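1/ Spent the afternoon with the Bondarchuk reissue. It's the LP Yurii Savchuk recorded in September, years before anyone outside his town had heard of him. Notes as I go.

2/ The first pressing was 512 copies on Lekix. Most went to dance halls and came back scratched, so clean ones cost silly money. The new one is cut from tape – good tape, too.

3/ Side A opens with Vidosgate. Bass and hand drums for nearly a minute, then the organ comes in a bit flat and stays flat. I like it that way.

4/ Yevdokiia Polishchuk sings on four of the 11 tracks. She isn't credited on the old sleeve. She is now, in the same size type as Savchuk.

5/ The guitar on Mirkum is Volodymyr Lysenko. He played it through a radio speaker, according to the notes by Veerle Van Damme. Her essay is worth reading before you put side B on.

6/ Side B is slower. Two ballads, one waltz, then a long funk number that fades just as the horns get going. I'd have kept the fade off, but that's how it was in the first place.

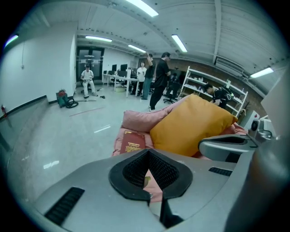

7/ Sound: quiet vinyl, a little hiss on the waltz, no pops on mine. The drums are louder than on the bootleg CD and the voice sits further back.

8/ Mine is number 2638, so they've pressed a good few more this time. Lesia Stelmakh is playing the whole of side A on her show on 11/3/24 – worth a listen if you can't decide.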